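Robótica | Taller y mantenimiento

Cambio de dedos en la celda de perchas de Drilside
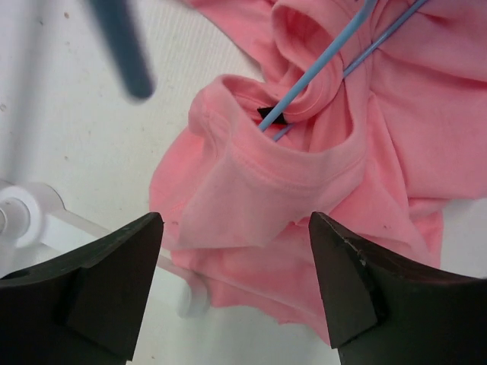 Camiseta rosa y percha azul claro entre los dos dedos negros de la pinza.

Me pasé por el taller de Drilside a media mañana, justo cuando tocaba revisión de la celda que mete perchas en camisetas, y acabé quedándome hasta la hora de comer (yo iba para un café, lo juro). La celda se llama Hulley y llevaba 2977 ciclos desde la última puesta a punto. En el equipo la tratan con bastante cariño, aunque le dedican unos cuantos insultos cuando se le atasca un cuello.

El trabajo de este mayo es cambiar los dedos de la pinza. Los de ahora son negros, grandes, acabados en punta roma, y en el canto interior del derecho se ve una marquita clara donde el negro ha saltado. Parece poca cosa, ¿verdad? Pues con género de punto no quieren rebabas: un hilo que se engancha a la salida y la camiseta se va detrás de la pinza. Primero pasan una media vieja por el borde, a mano, y si tira, el dedo se cambia. ¡Me encantó lo de la media!

El recambio lo sirve Ikura y va con dos tornillos por dedo. Se aprietan en cruz, poquito a poco, con la pinza abierta del todo y el aire cortado. Después viene lo pesado, que es volver a decirle al robot dónde tiene las puntas. Cierran la pinza sobre una galga, apuntan la lectura, abren y repiten 25 veces. Si una sola se sale de tolerancia, otra vez desde el principio. A mí se me hizo eterno, y eso que miraba desde un taburete.

También le toca a la cámara de la muñeca. La limpian con un paño seco, nada de alcohol, y luego comprueban que las dos puntas sigan saliendo por la parte baja de la imagen, una a cada lado de la prenda. El programa de visión, Jaidee, busca el borde del cuello para saber por dónde va la percha, y con la tela hecha un gurruño se lo ponen difícil a propósito. La tanda de prueba son 162 intentos con la prenda tirada de cualquier manera sobre la mesa blanca. Nada de colocarla bonita.

Lo que más me llamó la atención es que el cuaderno de la celda sigue siendo de papel, con manchas de café y todo. Ahí queda escrito cada juego de dedos, el par de apriete y las manías del día. La próxima revisión ya está apuntada en la tapa, a lápiz. He pedido que me avisen cuando acabe la tanda y contaré por aquí qué tal se portan los dedos nuevos.

Imprimir | Enviar por correo

Etiquetas: pinzas, mantenimiento, textil

Noticias recientes
- Cómo guardamos las mangueras de aire sin que se doblen
- Mesas blancas o mesas grises: lo que prefieren las cámaras
- Un armario de recambios ordenado en 25 cajones
- Ruidos raros en el eje de la muñeca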